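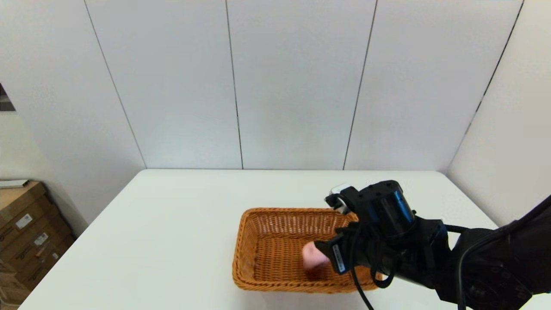 The week the hand wouldn't let go

I promised a few of you an update on how things are going at work, and I've been putting it off because for most of April the answer was "badly, thanks for asking". It's sorted now, more or less, so make yourself a cuppa and I'll tell you the whole sorry tale.

For anyone new around here, I spend my working days teaching a robot arm to pick things up and put them down again. The hand on the end of it has proper jointed fingers, and we practise with a wicker basket and whatever small soft things we can get our own hands on. Pink ones are my favourite, as I can find them when they roll under the bench. It's slow work and I love it, which my family finds very hard to understand.

Anyway! We had a job to do for Nastmont, who wanted 300 clean pick-ups in a row, no drops and no help from us. We'd done plenty of shorter runs and I was feeling pretty cheerful about it. Then one morning the hand reached into the basket, closed its fingers, lifted, moved across to let go, and just... didn't. The screen said the fingers were open. They were very plainly shut. The arm, being an obedient sort of creature, believed the screen and went straight on to its next move with its fist still clenched, and dragged the basket halfway across the table before I got to the stop button.

Nothing broke and no one was hurt, but I'll admit my heart was going. I'd been standing closer than I should have been. When you've watched something behave itself for weeks on end you start to treat it like a piece of furniture, and you lean in to straighten the basket without thinking about it. I've given myself a good talking to about that.

So then came the hunt. I blamed the software first, naturally. I went back through 755 recorded grasps looking for a pattern, eating far too many ginger biscuits along the way, and found 12 where the fingers had been slow to open. Not stuck, only slow, and we'd sailed right past every one of them. What they had in common was the position of the arm. Each time it had been reaching a long way over with the wrist rolled toward the wall.

I sent the lot to Despina Tsakiris, who looks after the wiring side of things, and she came over, had a quiet look, and asked me to move the wrist by hand with the power off while she held one of the cables. You could feel it go tight. We leave the cables in big loops so the wrist can turn freely, but the signal cable had crept back through its clip bit by bit until there was hardly any slack left at the far end of the reach. Every hard roll of the wrist gave the plug a tiny tug. Eventually it tugged enough that the hand stopped hearing us, and the screen went on showing the last thing it had been told.

That last bit bothers me more than the cable does, to be truthful. A loose plug is a loose plug. A screen that says "open" when it has no idea is a much nastier thing, and I'd written that part myself (sigh).

We've fixed both. The cable has a new Koster clamp and 110 millimetres more slack, and Despina put a dab of paint where it leaves the clamp so we can see straight away if it starts creeping again. On my side, if the hand goes quiet the arm now stops where it is and stays there until one of us comes and resets it. I tested that by pulling the plug out on purpose, over and over, with everyone standing well back, and it was the most satisfying afternoon I've had in ages.

There's also a strip of yellow tape on the floor now, and I'm to stay behind it whenever the arm is powered. I've only been told off twice.

We start the long run for Nastmont again from scratch next week. Wish us luck, and if anyone has a good source of small squashy things, please leave a note in the comments, as we're wearing ours out.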